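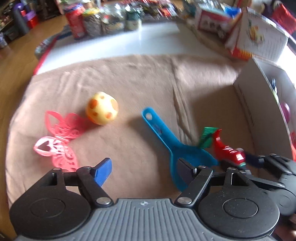 Scoop keeps twisting when the gripper picks it up, any ideas?

Posted in Student Projects by Inès Millet

Hi all, second year, group project, demo is in October so bit of a panic. We're doing a sorting task, mixed toys on a cloth, everything has to end up in a cardboard box. Two hand-held grippers, one per person, we record ourselves doing it and the model learns from that. Balls are fine. Soft stuff is mostly fine. The plastic scoop is a nightmare. If I grab the wide end it swings round as soon as it leaves the cloth, if I grab the handle it slides out. We've got 220 recordings and 39 of those have a dropped scoop in them. Do I bin those or keep them?? Also the cloth bunches up every time and my partner says iron it, I say leave it. We're meant to hit 350 by the end of the month.

Tried so far:
more squeeze (worse, it pings off)
going in slower
rubber band round one finger, fell off after 6 goes

Tutor just says "try things". Thanks in advance

pilgate_dan
Grab it where the handle meets the wide bit. Thats where the weight is, near enough. Find the spot by balancing it on your finger first and put a dot on with a marker while you practise, then wipe it off before you record or the model might end up looking for the dot.

Rubber band is the right idea but use self-adhesive grip tape, the thin sort. Same on both fingers. We had one soft pad and one bare jaw at Clutton last year and everything rolled toward the hard side, took us ages to spot. Replace it when it goes shiny.

On the drops, depends. If you dropped it and picked it up again and finished, keep it, seperate folder, might be handy for teaching it to recover. If you dropped it and stopped, bin. Don't mix them in and hope.

Oh and don't iron the cloth. It won't be ironed on demo day will it. Shake it out a different way every few goes so you get different creases.

Bashir
just use a different scoop

Purmont Robotics Club
Agree with most of the first reply. Would add, make sure both of you are picking it up the same way. Ours had one person coming in from above and the other from the side and the model did something halfway between, missed every time. Pick one, write it on a bit of paper, stick it to the table leg.

Also clear whatever's behind the work area if you can, or move it about between sessions. We left the same stuff in the same place for weeks then someone tidied up and it all went wrong.

350 is fine for one task imo. Would take fewer clean ones over more messy ones but check what your marking sheet says first, ours gave marks for the number.

Inès Millet
Thank you!! Will try the tape tonight. Bashir we can't, it's on the kit list :( Will post back if the twisting stops, still not sure what to do about the ones where I dropped it twice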